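Chapter 7
Working Rules for Shared Robot Rooms

After reading this chapter you should be able to:
state who may be on the floor while equipment is powered
check a hand-held gripper before a session
keep a floor log that another person can use

Most of the rules in this book so far apply to robots behind a fence. A fence makes many decisions for you: the gate is open or it is shut, and the machine stops when it opens. A shared room has no gate. People carry hand-held grippers, wear packs with cables, sit at desks and walk between them to get water, and all of this can happen within a few steps of a powered machine. The standards that cover the machine say little about the room, so the site has to write its own rules and keep to them.

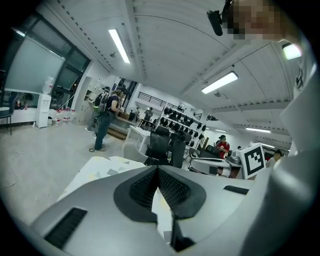 By Kathleen Fitzgerald
Chapter revised 18 January 2020

The rules below were first written for the Lencho training site and were later taken up, with small changes, at Sevon. They assume a single open floor with several jobs going on at once.

7.1 People on the floor

One person is named floor lead for each session. The lead's name goes on the log before any equipment is switched on. Anyone wearing a pack or carrying a gripper tells the lead before starting and again when finished. A person who is looking down at a device stands still. Walking and reading a screen at the same time is the most common fault in the Lencho logs, with 28 entries in one December.

7.2 Cables and floor items

A loop of cable near the feet is taken up before the wearer moves off. Cables that cross a walkway are taped flat or routed along a wall. Bottles, bags and boxes stay against the wall and out of the marked paths.

7.3 Marker boards

Printed marker boards are used to fix position. Once a board has been set for a session, only the floor lead may move it. If a board is knocked, the time is logged and the position check is repeated before work continues.

7.4 Hand-held grippers

Check the fingers, the housing screws and the lens cover. A gripper that fails any check is tagged and put on the repair shelf. It does not go back to the desk. The form for this check is in Appendix 9.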